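Handout 6: Comparing end effectors on cloth
Lab course in automation, second half. Read before you come to the bench.

What this handout covers

Last week's handout dealt with rigid parts, where most of the numbers on a data sheet can be trusted more or less as printed. Cloth is a different matter. The data sheets for the two grippers we are comparing, the Nasov parallel jaw and the Orozco soft pad, both use the word "textile" on the front page. Neither says which textile, how many layers, or what the vendor counted as a successful pick. Treat both claims as unproven until your own group has results.

You will also meet a number from Rolport, who supply the controller. They report 410 picks on garments with their stock settings. There is no failure count next to it, so it tells you how long someone kept the machine running and little else.

6.1 Fingertip shape

A narrow tip can get at an edge that a wide pad would push away. It also puts the whole load on a very small bit of knit. On a T-shirt the usual result is a gathered pinch with a ridge of cloth standing up in the gap and a fold fanning out from it, and that fold is what spoils the next step if the next step is laying the shirt flat. Check the wrist camera view before you log a grasp as clean. Dark fabric is hard on the camera: the stitching on a hem may be the only strong feature you get, and bright patches nearby can wash out completely.

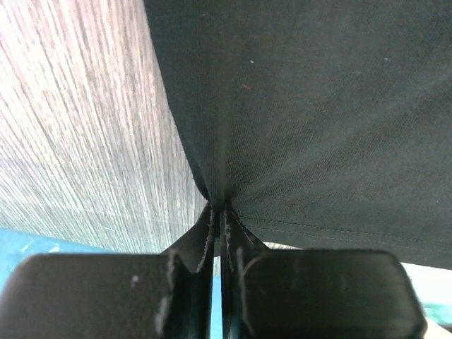 One objection from a previous group was that a wrist view proves contact and nothing more, and that they had logged plenty of good-looking pinches that slid off as soon as the arm lifted. The objection stands. From this term on, a grasp is scored only after the lift and a hold of 17 seconds. If you score from the still, the row is thrown out.

Wear is the other thing to look for. Tips rub against each other every time they close with nothing between them, and a worn face does not grip like a new one. Neither vendor gives a figure for this. Note the state of the tips at the start and end of your session, in words, and don't swap them halfway through a run.

6.2 One arm or two

The Clonimmont report (on the reading list, chapter 3) says two arms beat one arm on shirts by a wide margin. Read the method section before you quote that. Their single arm had a fixed camera and their pair had wrist cameras as well, so two things changed at once. My own guess is that the second arm does help - mostly with tension, since one arm cannot pull against itself - but the report does not show it.

For our runs the shirt starts spread on the table between the two bases, a little rumpled. Do not smooth it by hand. A shirt that has been pressed flat by a student is a much easier shirt than any the machine will meet later, and this is where a good share of published success rates come from.

Other objects may stay on the table as long as both arms can reach the shirt without crossing them. If you move something, write down what and where to. Watch the cables too. A loop above the gripper can snag or drag on the cloth, and a dragging cable will look like a grip failure in the log.
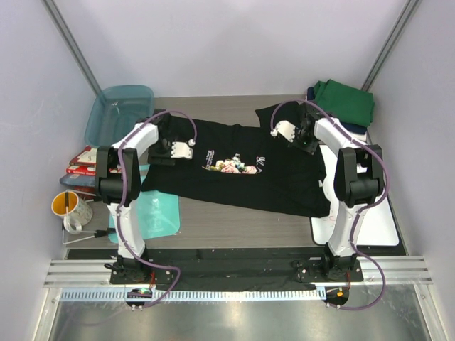

Surely the fixed view is enough for both jobs, a reader of the draft wrote in the margin, given that it sees the shirt and both arms at once. For planning, perhaps. It cannot tell you whether the tip has one layer or two, and picking up two layers is the most common fault in this exercise. Use the fixed view to decide where to go and the wrist view to decide whether you got there.

6.3 What to record

For each attempt: gripper, closing force setting, target (hem, sleeve, shoulder or collar), layers held, result after the hold. Start the force setting at 150 on the controller scale. The scale has no unit. We asked Rolport what it stands for and were sent the same manual again.

Do not compare your force values with those of a group using the other gripper. The same setting on a jaw and on a soft pad means two different things, and a chart with both on one axis will be marked down.

6.4 Reading the pooled results

The pooled table from earlier terms holds 613 attempts. It favors the Nasov on hems and shows nothing clear on sleeves. Before anyone gets excited, sort it by group: most of the hem attempts came from two groups who both used the same shirt. Swap the shirt and the lead may well go.

Questions to bring with you: what would you need to see before recommending either gripper to someone spending their own money? Which of the vendor claims could be tested in one session, and which could not be tested here at all?

Logs are due before the next lab. Late logs are read but not pooled.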